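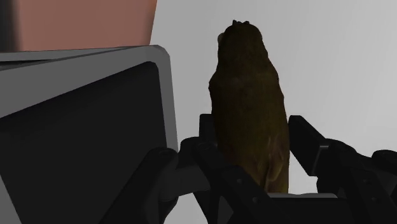
Llewellyn two-finger picking cell

For awkward, lumpy and one-off items

Llewellyn is a bench-sized robot picking cell made by Mustov at our works in Musbridge. It takes mixed items out of a tote one at a time, and puts them where your packers can reach them without bending. It was designed for places that handle things with no flat sides: root vegetables, garden ornaments, toys, returned goods, pet supplies, shoes. If your stock is all neat cartons there are cheaper machines and we'll happily tell you which sort to look for.

We're very fond of this one. It has been on our own floor for longer than any other product we make, and most of what's good about it came from the people who stand next to it.

What it does

An arm with a two-finger gripper stands behind the bench. A camera on the wrist looks into the tote, the controller picks an item and an angle, and the fingers close from both sides until the pads feel resistance. Then it lifts, pauses for a moment to check that it still has hold of something, and sets the item down on the packing side.

The fingers run on a linkage, so the pads can stay parallel on a squared-off item and lean in a little on a tapered one. That matters a great deal with things that are fat at the bottom and narrow at the top, which were the bane of the older model (it would squeeze them up and out like a bar of soap!). The pads unscrew with an ordinary hex key and there are three sorts in the box: firm, soft and ribbed.

Rehearsing new stock

Every new line can be tried out in the simulator before it goes anywhere near the bench. You load a rough 3D shape, or choose the nearest one from the library, and the simulator runs grips at different heights and angles and shows you which ones held. The library has 1061 shapes in it at present and we add to it whenever a customer sends us something peculiar. Please do send us peculiar things.

The simulator runs on a normal office computer. It doesn't need the cell to be switched on, or even delivered yet, and several of our customers had their first few weeks of stock worked through before the lorry arrived. You won't get every grip right this way. Very floppy items still need trying by hand, and so does anything in a slippery bag. For solid things it's a good guide, and it saves a lot of standing about.

What changes for the people on the bench

We get asked this more than anything else, so it gets more room than the technical part.

At Steststead, where the first pair of cells went in, the picking job used to mean leaning into a deep tote for most of a shift. There were four people on it at any time, and they swapped out every hour because of their backs. The leaning has gone. What has come in its place is a mix of packing, checking and what the team there calls "minding", where one person looks after both cells: topping up totes, clearing items the arm has given up on, and teaching it new grips at the touch screen.

Minding is a proper job and should be treated as one. Steststead put it on the rota at a higher rate from the first month, and let anyone who wanted it have a go. I spent a fortnight there in August while they settled in, and the best minders turned out to be the people who had picked by hand the longest. They know which end of a thing is heavy. They'd look at an item the arm kept dropping and say "it wants holding lower down", and they were nearly always right. We ended up changing the teaching screen so that you can simply drag the grip lower with a finger, as that was how everybody was already describing it.

Some things were harder. The pace feels different when a machine sets it, and in the first days people tried to keep up with the arm. There is now a slider on the packing side of the bench, within reach of whoever is sitting or standing there, and the packer sets the speed. A supervisor can see the setting on the screen but can't override it. A few buyers have asked us to swap that round. We've said no each time and we'll go on saying no.

The other grumble was quiet. Four people at one bench chat, and two people at opposite ends of a pair of cells don't. Steststead turned the benches to face each other in the second month and that helped a lot. If you are buying more than one cell, ask us for the facing layout before the floor is marked out, because moving the power drop afterwards is a nuisance.

We would also ask you to talk to your team before you order. Not a poster in the canteen, a conversation, with the hours and pay side answered plainly. We can bring a demonstration cell along so people can stop it, start it and try to catch it out. They usually enjoy that part.

Working safely beside it

The arm slows when a hand crosses the light curtain on the packing side and stops when a hand goes into the tote. There's a large stop button at each end of the bench and a third on a lead that the minder can carry. Gripping force is limited in the controller and shown on the screen. The linkage has pinch points like any other, and the covers should stay on whenever the cell is powered. You will need your own risk assessment for your own site. We supply the paperwork to start it from and will walk the floor with you.

The details

Floor space: the same as a standard packing bench, plus room to open the rear door
Heaviest cell part to be carried in: the arm base, 125 kg, on its own wheeled frame
Bench length: 1844 mm
Gripper: two fingers, linkage driven, black finish
Pads supplied: firm, soft and ribbed, two pairs of each
Controls: touch screen on an arm, packer's speed slider, three stop buttons
Simulator: included, no yearly fee, any number of users on one site
Power: ordinary single-phase supply
Air: none needed

Speed depends so much on what you are picking that we don't print a single figure. On the mixed stock at Steststead one cell moves about 287 items an hour with the slider where the packers like it. Your own number could be well above or below that, and we'd much prefer to measure it with your stock than guess.

What it won't do

It won't pick anything flat lying against the bottom of the tote, unless there's an edge to get hold of. It doesn't like glass. Clear packaging confuses the camera in bright sun, so think about blinds if your bench is by a window. It can't judge quality, so bruised fruit and chipped ornaments still need a person to spot them, and packers tell us they have more time to do that now.

Installation and training

Two of us come for the first week. The cell itself goes in on the first morning, and the remaining time is spent with your team on their stock. Everyone who will work at the bench gets a turn at teaching grips, including the people who say they're no good with computers (the screen has one menu and it's short). Night shifts get their own session at night, with us there, at whatever hour that is.

After that there's a phone line answered at Musbridge by people who build the cells. Spare pads, pivot caps and fasteners are kept on the shelf and go out the same day if you ring before 3 pm.

Trying one

There is a cell set up at Musbridge for visitors. Bring a crate of your worst stock, the things your pickers groan at, and at least one of the pickers. Allow a whole morning. Ask for Maëlle McIntyre, who wrote this page and will be the one putting your crate on the bench.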